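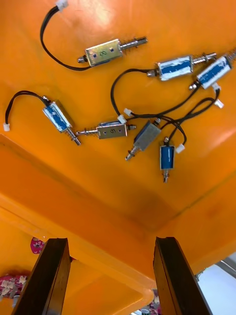
Can a two-finger parallel gripper pick small parts out of a bin if they've all got leads hanging off them?
It can, as long as the fingertips are narrow enough to get round a body without trapping the wires, and you're willing to put up with the odd pick that brings a neighbour along.

sandpiper_bench
Right, that's the short version I'd have wanted before I started, so I've stuck it at the top. Longer version: I've been swapping between two grippers on the same arm for most of July, a Vovell parallel one and the Gatti with the softer pads. Solenoids, push-pull type, in an orange bin. Wrist camera on both. I did 21 picks with each before I changed anything, and the Vovell came away with a single clean part on all but 3 of them. The Gatti was worse, and I'd really wanted it to win because it's so much quieter!

The Gatti's trouble is thickness. By the time the pads are either side of a body they're also sitting on somebody else's wire, and up comes a bunch of grapes.

kettleblack
Are you grabbing the body or the plunger? I had a go at something similar with door lock parts and the planner loved the plunger end, no idea why. It slides in the fingers and the whole lot swings about.

sandpiper_bench
Body, always. I did try the plunger early on, and the spring gives just enough that the part turns while you're lifting. Horrible. The metal bodies have two nice flat sides so I'd be daft not to use them.

tidewrack
Going to disagree with the whole setup I'm afraid. Parallel grippers are the wrong tool for anything with a lead on it. Get a small magnet on the end, pick by the steel, let the wire dangle. We ran one at Zovcombe and never looked back.

kettleblack
A magnet over a bin of steel plungers though? You'll get three of them every time.

tidewrack
Not if it's a weak one with a small face. You size it to the part.

sandpiper_bench
I've got nothing against magnets but I need to know which way round the thing is when I put it down, and with a magnet I'd have to look at it again after the pick. With the fingers I know roughly what angle I've got. Might try it anyway if someone's got a spare to lend (hint).

mossy_gantry
What's the camera like with a shiny orange bin? I had no end of bother with glare off glossy plastic. The depth went to mush along the ridges.

sandpiper_bench
Yes, same! The lower wall catches the light something rotten. The camera's the little Sandico one and it copes on the floor of the bin but not on the slope. I've turned the exposure down, which helped with the orange and made the black wires harder to pick out, so swings and roundabouts. The bodies wrapped in blue and white are miles easier to find than the bare metal ones.

mossy_gantry
Matt grey bin. Cheap fix. Or line it with something.

tidewrack
Or a magnet, then you don't care about the wires.

kettleblack
Give over.

Anyway, back to the wires, have you tried a little shake before lifting? Close, go up a few millimetres, wiggle, then carry on. It sheds the hangers-on more often than you'd think.

sandpiper_bench
I had a wiggle in there and took it out, because the connectors kept snagging on each other and pulling tighter. Maybe mine was too quick. What speed were you running?

kettleblack
Slow. Slower than feels sensible. I can dig out the script, it's on the other machine. Also check your closing force, mine was set far too high and the fingers were springing back when they let go.

sandpiper_bench
Closing force is at 663 on the Vovell controller, whatever that's in, the manual doesn't say. I'll drop it a bit tonight and put the slow wiggle back in. Please do post the script when you find it.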